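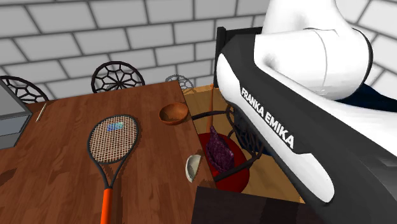 Chairs and a wooden table against a grey block wall.

Florko role-play servers to merge in January

Nov 11, 2021 — 2 min read

The two largest role-play servers for the sandbox game Florko are to merge in January, the team behind them has said. Orine and Rozīte will share one map, one set of jobs and one player database.

Both servers are run by the Zindidon group, but until now they have kept separate rules and separate money. Players voted on the plan over 30 days in the forum. Of the 1,899 votes cast, 1,784 were in favour.

Characters will carry over with their names, licences and property. Cash will be converted at a rate still to be announced, and Zindidon says savings above the new cap will be paid out as in-game bonds. Where a name is taken on both servers, the older character keeps it. 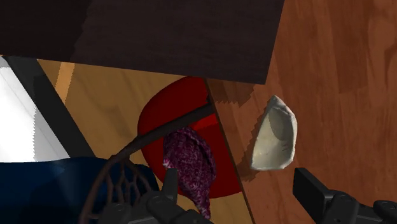

Dark brown, honey-coloured and reddish wood, all in one view.

The Orine rulebook will be used as the base, with the Rozīte court system added on top. Police and medic ranks stay as they are. Gang leaders have been asked to re-register their groups before the switch, and any group that does not will lose its territory.

Roughly 600 add-ons are being checked for clashes. Some older vehicles will be dropped — a list is pinned in the downloads section. Players will need to fetch a new content pack before they can join.

Rozīte will stay online in read-only form for a while so that builders can save their work. Orine will close for two days during the move.

We use cookies to remember your settings. Accept | Manage

Comments (3)

tramstop: Fine with the merge but please keep the Rozīte harbour. Best bit of either map.

Guest: Does the bond thing apply to gang banks as well or only personal savings?

mudlark_rp: Voted no. Orine rules on searches are far too strict, and I can't see that changing now.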